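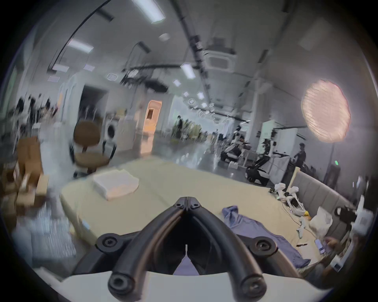
Last updated: 2023-10-27

2023-10-27 - Pakix Working Group on Shared Robot Floors, Ladombridge

3. Operating rules for a shared collection floor

3.1 Scope

The rules in this section cover rooms in which hand-held grippers and wheeled robots are used side by side, with people walking between them. They do not cover fenced cells, where the usual guarding practice applies. The draft was written at the Ladombridge site and revised after a trial period of 17 working days in October. Where a rule was changed during the trial, the final wording is given.

3.2 Zones

Each robot is assigned a zone, and each zone has one named operator per shift. The zone must include the full reach of both arms as well as the base. Early drafts of the Hattar checklist measured the zone from the base alone, and this was found to be too small whenever the arms were held out to the side. The minimum clear distance between the reach of a robot and a seated worker was set at 400 mm. No zone may cross a doorway or the path to an exit.

A robot that is parked keeps its zone until it has been powered down and its operator has signed it out. Staff from other tables should treat a parked robot in the same way as a moving one.

3.3 Table surfaces

Work tables used for hand-held collection have a task area and a storage area. Cloth, packaging and bags belong in the task area only when they are part of the task being recorded. Phones, spare parts and cables go in the storage area. The line between the two may be marked with tape or agreed verbally, but it must be the same for every operator who uses the table in that shift.

Grippers that are not in use are placed on a padded surface, with the fingers clear of the edge. The status light is checked before the device is picked up and again after it is put down. Under the Zenetti logging scheme a session is valid only if both checks are entered.

3.4 Floor and cables

Cables were the most common finding in the trial. Of the 20 findings logged, most concerned leads left across a walking route or power strips placed within the turning area of a mobile base. The rule adopted is that leads follow the wall where a wall is available, and that any lead crossing open floor is covered or taken up when the task ends. Small task objects, such as toy blocks, are picked up before a base is driven. Stools are counted as obstacles and must be entered on the floor plan if they stay in one place for more than a single session.

Figure 2 gives a view of a shared floor with two wheeled robots, work tables along the left and centre, and cables on the floor. The upper arms of the larger robot extend toward the right wall, a posture that the reach rule in 3.2 is meant to cover.
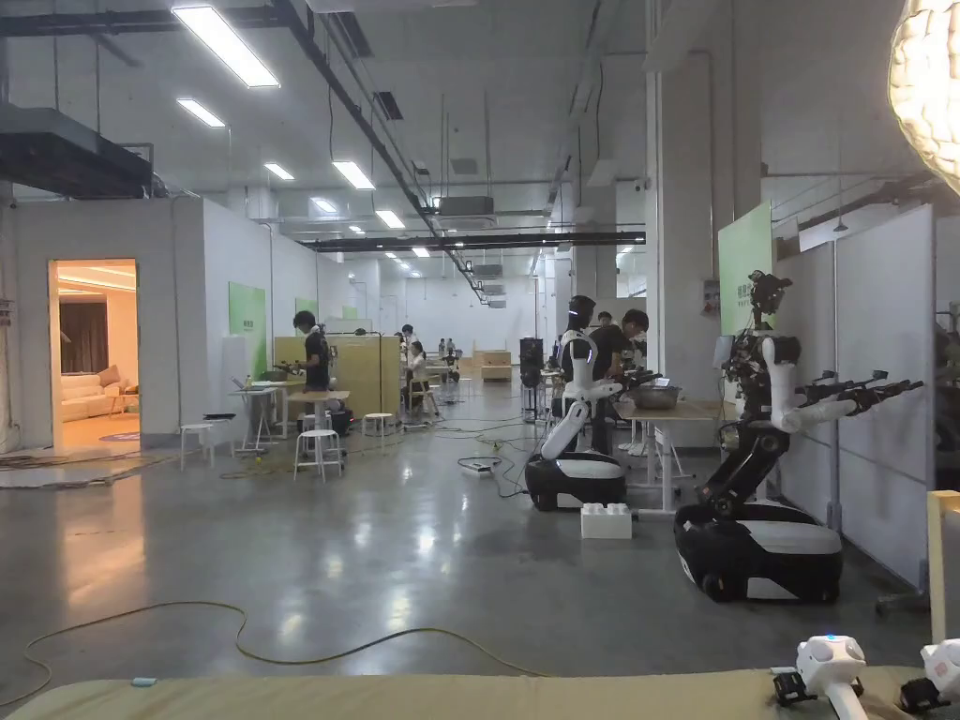
3.5 Supervision and stopping

One person on each shift acts as floor lead and does not operate a robot during that time. The floor lead can stop any task without giving a reason. After a stop, the operator records the time, the zone and the state of the arms, and work resumes only when the floor lead has walked the zone.

Remote stops were tested at the start of every shift. A robot that failed the test was taken out of use for the day - repeat tests on the same shift were not accepted. Visitors stay outside all zones and are told the exit route on arrival.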